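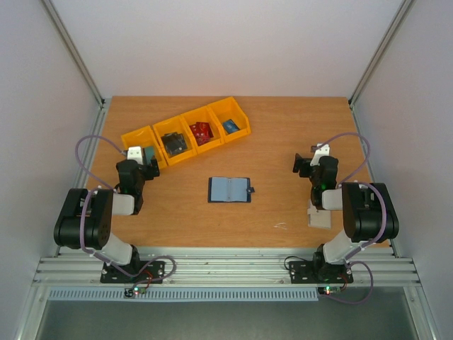
What size bin should I use for small packaged goods?
Choose the smallest bin in which the package lies flat without folding. For bagged scouring pads and similar items, the Dromow 137 is the usual choice. Card stock fits the Dromow 100.

Why do the bins have sloped fronts?
A sloped front lets you see and reach the contents while the bins stand side by side in a row. Set the low side toward the person picking.

Can different items share a bin?
Only with the Bradska divider fitted. Without it, flat items slide under bagged ones and are missed at stock check.

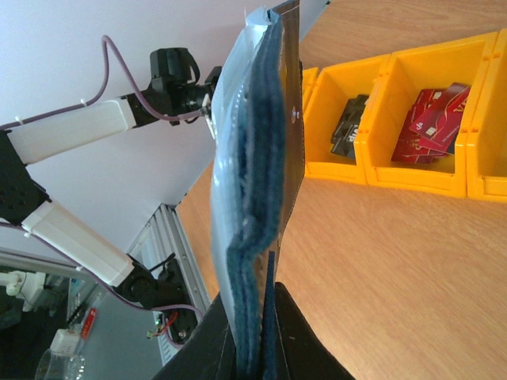
Dividers are sold in packs of 7 and are cut to the inside width of the bin. They lift out for cleaning.

How should bagged pads be stored?
Upright, header end up, in a single layer. Do not compress the bag to make room for another.

How do I store cards?
Stack them face up with all edges aligned. Keep each printed design in its own bin and label the bin with the design name.

What is the load limit?
400 grams per bin for the Dromow 100. Limits for other sizes are molded into the base.

How are the bins cleaned?
Wipe with a damp cloth and mild soap. Dry fully before refilling. Do not use solvents.

Page maintained by Vanderleia Evangelista, Mateos Storage Supply. Last revised April 29, 2024.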